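June, bench notes, sink station

Long one today, writing it down before I forget half of it. We're on the second block of the Lulten job, the one where the tidy-up arm is supposed to take over the washroom counters so the day crew can stay with guests. I like this block so much more than the first! Petkov was all trays and conveyors, and nobody had feelings about a conveyor. People have feelings about how a sink gets left.

Kalliopi ran the morning and we got 34 usable passes with the hand-held grippers, plus 8 I threw out (tags lost behind the faucet, every single time). The rod-on-the-tray reset is still slow. Cups are fine. Cloth is a pain — it never lands the same way twice, and I've stopped trying to make it.
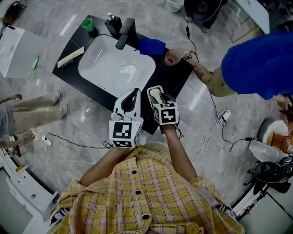 Sink counter, both grippers up, cup on the right side by the blue cloth.

What I really want to get down is the talk over lunch. Two of the day crew came by to try the grippers, and they were quicker at it than any of us, which figures, they've been wiping counters for years and we've been doing it since spring. One of them asked straight out whether she was teaching her replacement. I said the plan on paper is that counters go to the arm and the hours go to the front desk, and she said fine, but the front desk pays on a different scale and does anyone know which one she'd be on? I didn't. Kalliopi is asking Vudetero in writing.

Other thing she said, and I've been chewing on it all afternoon: the counter round is when they sit the new people down and show them the building. Take the round away and when does that happen? Not in our spec anywhere.

To do:
- 22 more passes with the cloth before we move to the mirror shelf
- tilt the left tag cube a bit, see if the faucet still hides it
- shorter cable on the left gripper
- ask the crew which jobs they'd hand over first (should've been step one)

Target is still 2,000 for the whole block. Ha. Back at it at 7:30.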